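Kalalari Two-Arm Club Kit

Classroom and club edition, from Vendska
Item 1043
Price: $870 per kit, or $800 each when a school orders two or more
Suited to: middle school and up, after-school clubs, weekend teams, patient families

If you have ever tried to teach a room full of twelve-year-olds to fold laundry, you'll have some idea of what the Kalalari kit is for, except that here the kids are the ones doing the teaching (and they find out very quickly how much their own hands know!). The kit gives a club a pair of small arms that work over an ordinary table, each with its own gripper, plus the lesson book, the practice cloths and enough spare finger tips to get through a school year of enthusiastic use.

We put the club edition together with Yen-ting Tsang, who runs the after-school robotics group at Narncombe and has been sending us long, funny, very useful notes since the first November we shipped. Most of what changed in this edition came from those notes. The cable clips are bigger, the table clamps can be tightened without a tool, and the lesson book now begins with cloth instead of blocks. We were nervous about that last one, because cloth is hard! But a block goes where you put it, and after two sessions the students were bored with blocks, while a T-shirt kept them arguing happily right up until pickup time.

The Narncombe group does its fabric work on a covered table, with both arms reaching in over the cloth.

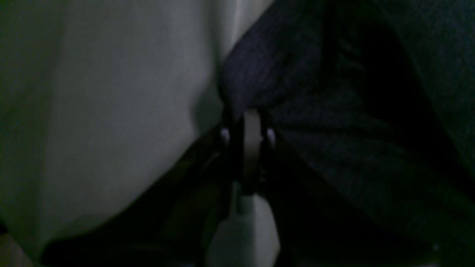
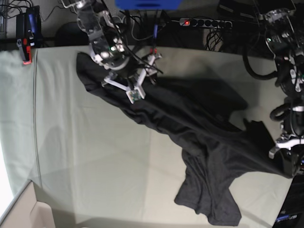
Fabric practice at Narncombe: dark material at the grippers in both views, with the two arms and the green table cover in the second.

What comes in the box

Two arms with grippers, left and right
Two table clamps and a bag of cable clips
Power supply and all cables
6 practice cloths in different weights
Spare finger tips
Lui lesson book, printed, with a teacher's copy
One year of email help from people who have built the thing themselves

You will need to supply a laptop, a sturdy table and a power strip. We'd also suggest a plain cover for the table in a color that doesn't match your practice clothes. Pale green or gray does nicely, and an old bedsheet is perfectly fine.

About the lesson book

Lui is our name for the set of lessons that goes with the kit. The early ones are short and can be done in a single club meeting: pick up a corner, drag a sleeve, lay a cloth down again without bunching it. Later on, students work in pairs, one to each arm, and have to talk to each other the whole time, and that is where the room gets loud. The last unit is a folding challenge you can run as a small contest between teams, with score sheets at the back of the book for you to copy.

Setup and care

Allow a full meeting for the first build and don't try to rush it. After that, a group that knows the kit can have it out and running before the snacks are gone. Switch the power off before changing finger tips, keep drinks on another table, and wipe the grippers with a dry cloth when you pack up.

Spare tips, clamps and extra practice cloths are sold separately on the Kalalari parts page. School purchase orders are welcome.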